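The Birthday Industry 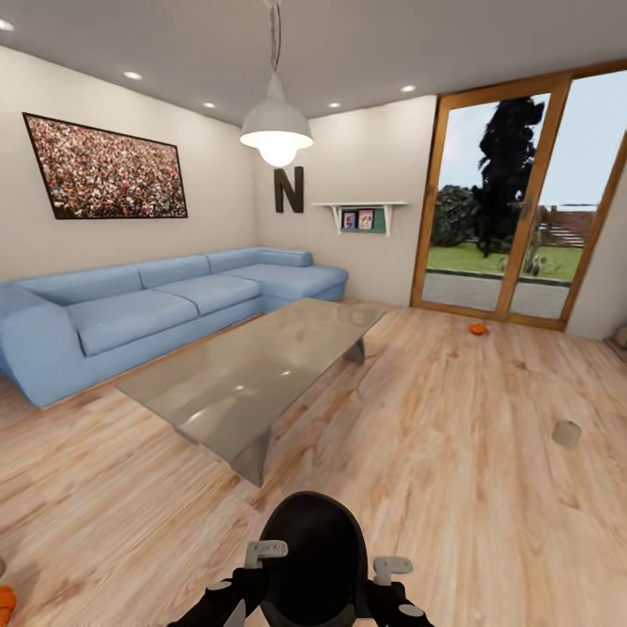
A blue sectional and a glass coffee table in a rendered living room.

I looked up an actor last April, a man with a small part in a crime show, because I wanted to know where I had seen him before. Nine pages told me he was a Scorpio. One told me he was a Scorpio twice. I still don't know where I had seen him before.

If you have ever searched for anyone even slightly famous, you know these pages. They give the birthday, then work out the age for you. They give the height to the half inch. They report that the person "likes to keep his private life private" and follow it with 257 words on his private life, most of them "reportedly." Then comes the net worth, which is always a nice round figure and never has a parent.

My favorite of the bunch is a site called Clustby. It has 2,668 biographies and, as far as I can tell, one sentence. Everybody on it was "born and raised" somewhere, everybody "rose to fame," and everybody has two siblings who are not in the public eye, named in full.

I once followed a net worth back to where it came from. Clustby got it from Trasholm, Trasholm got it from Trikar, and Trikar thanked Clustby. It took me most of an evening, and I can't say I had other plans.

My friend Nuno Aguiar plays bass in a wedding band and has a page. He was thrilled until he read it. It says he is 66, which is his father's age, and that he is married to a woman named Pacheco. Pacheco is his dog. He wrote in to fix it, and they changed his height.

I don't mind gossip. Good gossip takes work – somebody has to go to the party, stay late and remember who left with whom. These pages never left the house. They scrape a sister out of a tagged photo, add a star sign and sell mattress ads around the result. The sister didn't try out for a crime show. She posted a picture of a cake.

So I would ask for one small thing. Before publishing a life story, call a person who was in it. Nuno picks up after 4 p.m., and he'd like his real age back by wedding season.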